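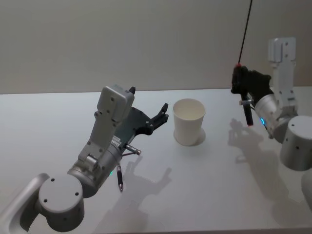

Is a sealed electric fireplace insert worth it in an old masonry firebox, or is the salesman dreaming?

Posted by Mitra Talebi in Fireplaces, Stoves and Hearths

We have a brick fireplace in the living room that was last used before we bought the house. The chimney leaks cold air all winter, and a full reline was quoted at a price I won't repeat. A showroom in Westport wants to sell us an Ornard electric insert instead. The salesman says it will "heat the whole downstairs," that the chimney no longer matters once the insert is in, and that the crackle sound makes people forget it isn't wood. I believe none of this but my husband is halfway sold.

The firebox opening is 6 inches wider than the insert, so they also want to sell us a trim surround. They showed us 3D pictures of our own room with the thing glowing away in it, and in every one of them the room looked bigger than it is and somebody had removed the radiator.

What I want to know:
Does one of these put out real heat, or is it a space heater with a light show?
Do I still have to deal with the chimney?
Is the surround something I can make myself?

We had planned to decide by Friday because the "January price" ends then. I assume there is a February price.
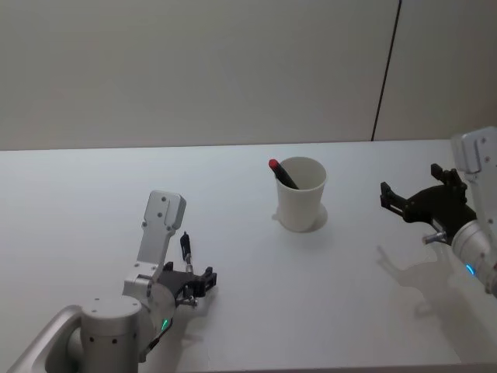
3 min read

Takumi Kikuchi

It's a space heater with a light show. Look at the label on the back or in the manual and find the watts. If it plugs into a normal household outlet it is limited to what the outlet can supply, and a cheap heater from the hardware store on the same outlet can give you the same heat. The flames don't add anything to it. Anyone who says it heats a whole floor should be asked to put that on the invoice.

The chimney does still matter. An insert doesn't need a flue, but your flue doesn't know that. Cold air will keep coming down behind the unit and out through the 6 inch gap, trim or no trim. Have someone check the cap and the flashing first, then close the damper and block the throat with something made for the job. Don't stuff it with a garbage bag full of old insulation, which is what I found in mine. If water is getting in, blocking it from below hides the problem until the plaster tells you. Ask the sweep about leaving a bit of ventilation too. An old stack shut tight at both ends can get damp.

On the surround: yes, if you can cut a straight line. Read the clearances in the manual before you buy any material. Some units blow warm air out of the front at the top and some at the bottom, and that decides where the trim can go. Mine is a Shibata, older than what they are showing you, and it blows from the top. I made the panel twice. The first one covered the air slot.

As for the pictures, I'd ask for an address where they have installed one and go look at it at 2 in the afternoon with the curtains open. They all look good in the dark. 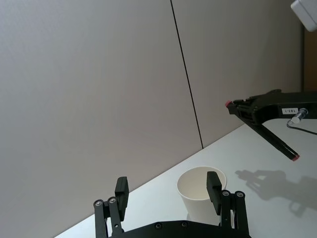
Black gripper, fingers open, with a cup behind the right one.

hearthcat211

we have a Poken one and love it!! so cozy. didn't do anything to the chimney and it's fine

Takumi Kikuchi

Fine as in you checked, or fine as in you haven't looked up there?

hearthcat211

haven't looked lol. there's a bit of a draft but there always was

Mitra Talebi

Thanks, both. I called the showroom and asked for the wattage. I was put on hold, then told it was "plenty for the space." On the second call I got a number, and it is the same as the heater we already keep in the hall closet. They also said the January price could be held if I left a deposit, so there goes the deadline.

I have a sweep coming to look at the cap and the damper before we spend anything. My husband still wants the flames. If the chimney turns out dry I may let him have them, but I'm not paying for the trim, and I've told him the radiator stays.

Does anyone know whether the remote works with the heat off? The brochure says "flame effect all year" and then has a footnote that goes nowhere.

Takumi Kikuchi

Mine does. Flame only, heater off, separate button. Test it in the store with your hand in front of the vent.

This thread was closed to new replies after 90 days without activity.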